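**Tradeo bar-task kit: notes from the bench**

Luik has started shipping the Tradeo kit, a set of props and task scripts for benchmarking tabletop arms on drink preparation. Gediminas Petrauskas set it up in the Irkstead lab for this issue. List price is 1,700 euros for the scripts, a floor template and 2 years of updates. Arms and grippers are not included.

The reference layout is a taped grid on brown paper. Ice bowl, wine glass and cutting board each get a starting square, and the script offsets them between runs. Lemon slices and a small yellow knife go on the board.

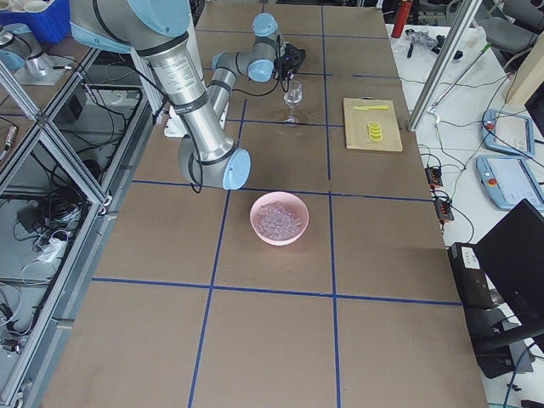

Setup took 45 minutes, most of it spent on tape. The template assumes a table with square corners and gives no tolerance for strips that fail to line up. Petrauskas recommends marking the corners first and filling in afterward. The scripts log joint positions and gripper width at each step, but there is no field for spills - a reviewer has to enter those by hand.

The jigger is the hard part. Its double-cone shape gives a parallel gripper little flat surface to hold, and the tilt needed to pour depends on where the fingers close. Liquid on the paper is hard to avoid, so budget for extra rolls. The kit ships with one.
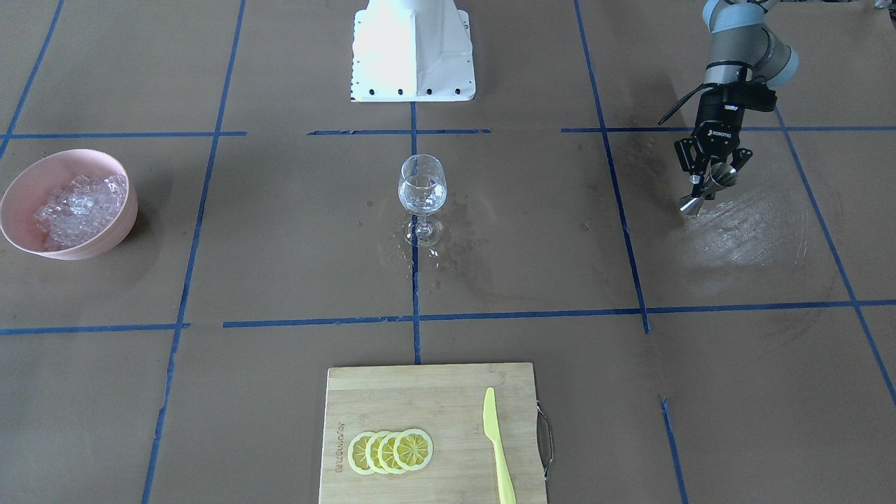 **Ordering and support**

Orders go through Luik. Labs planning more than 200 runs should ask Ingrid Ferreira for the long-form license. Support is by email only, and a revised template is due in June.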